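Plain Wood and Good Cloth: the Pelgate table day
Posted 2011-11-19

We had such a good time at the Pelgate table day that I've been putting off this page, mainly so I could keep looking through everything again. If you've not come before, the idea is simple. People bring small things they like, or have made, and put them out on a table with a decent bit of cloth underneath, and everyone else wanders round and picks things up. You get bits of turned wood next to old tins next to somebody's grandmother's button box, and it all looks marvellous. This year there was a lot of wood (hooray!) and a lot of talk about cloth, which I'll come to.

Thank you to Kartini Sembiring for getting the room, and for finding us the long tables again after last year's wobbly ones. We were in 309 this time, up the stairs, with much kinder light than downstairs.

Spoons and scoops
Izzati Hutapea brought her spoons, and there were more of them than ever. My favourite was a little salt scoop in cherry with a handle hardly longer than my thumbnail. She started carving in September last year and already has a way of ending a handle that I'd know anywhere, a sort of soft slanted cut. She says it began as a mistake on a butter spreader and she liked it enough to keep doing it.

The smooth end of the table
Corina Sima's pebbles, which are made of yew. They've been taken all the way down to 2,000 grit and then oiled, and they feel like something between soap and glass. I must have picked up the same one a dozen times. She doesn't mind at all - she reckons the handling does them good, and last year's lot have come up darker and better for it.

Lids that fit
Three round boxes from Abdul-Rahman Korletey, all in sycamore, with lids that go down on a cushion of air and take their time about it. People were queuing up to try them. He had a fourth one with him that he kept in his bag, as the lid had gone tight in the damp, but he got it out at teatime and I thought it was the handsomest of the lot.

Plain blocks
I do love a plain block. There's nothing to hide behind with a cube, you either get the corners true or you don't, and when they are true it's a joy just to have one sitting on the desk.

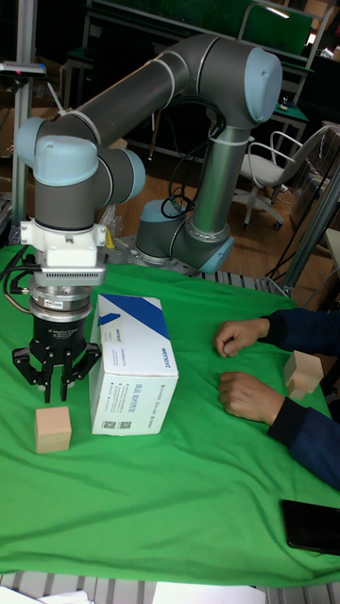
Bare wood or finished wood, that's the argument we have every year, and I'm firmly on the bare side for anything with flat faces. Oil is lovely on a curve. On a cube it tends to make the end grain go dark and leave the other faces behind, so you end up looking at the difference between them and lose the shape. Leave it alone and you get something like the small cube on the green cloth, all pale faces and nothing on them, and your eye goes straight to the edges. Green is very good to it as well. The same goes for the white box beside it, with that dark blue stripe running across the corner of the top: I'd never have thought of a cardboard box as a handsome thing to put on a table, but a clean white one standing on its long side next to a bit of plain wood makes me want to draw the pair of them. I've been sketching cubes and boxes all week as a result, badly, and enjoying it no end.

Which cloth?
So, the cloth question. Puspita Yusof laid out her swatches so that people could move one object from colour to colour and see for themselves, and it was the busiest spot in the room. Green won for anything light, by miles. Dark brown was kind to brass and cruel to walnut. White looked smart for five minutes and then showed every crumb of shortbread. There was a mustard-coloured wool that I thought would be dreadful and I ended up wanting a coat in it.

If you're buying some for next time, a few things we learned from Puspita's swatches. Go for a weave with no shine. Wash it first so it lies flat, and iron it on the day if you can get near a socket. Leave it long enough to hang over the front. Patterns are hopeless, sorry, even tiny ones - I brought my blue gingham and had to put it away again.

Tins and boxes
Not wood, but welcome. Kartini had her Ultonberg biscuit tins out, the ones with the ferry on the lid, along with a Musness tea caddy that has lost nearly all its gold and is much nicer for it. Inside the caddy was a shopping list in pencil (suet, matches, lamp wick, "something for Dad") and I'm afraid that got more attention than the caddy did. She's going to leave it in there.

The Teoh puzzle
Every year somebody brings the Teoh puzzle and every year I fail to put it back together. It's the burr with the six notched sticks, made by old Mr Teoh who used to run the evening class, and it moves from house to house between table days. Izzati did it while talking to someone else. Abdul-Rahman got five sticks in and the last one would not go. I had it in a heap by lunch and it stayed that way until Corina took pity on me.

Under the table
A box of offcuts to help yourself from, and the best bargain going, seeing that it was free. I came home with a lump of lime, two slices of plum with the bark on, and a long thin strip of something dark that smells of pepper when you scrape it. If it was yours, do please tell me what it is! I've been guessing all week and I'd like to get some more before I cut into it.

Tea
Lemon drizzle, shortbread, a very good seeded loaf and a plate of those coconut things that Puspita makes. All gone by three o'clock.

Next time
We'd love more plain shapes, if anyone fancies it. Cubes, cylinders, wedges, any wood at all, and they don't have to be perfect. Corina has offered to bring her shooting board so people can have a go at truing up a face, which would be brilliant for those of us whose corners wander a bit. Puspita would like to see some greys on the swatch table, so have a rummage in your cupboards. And if you've borrowed one of Kartini's table clamps, she'd be glad to have it back.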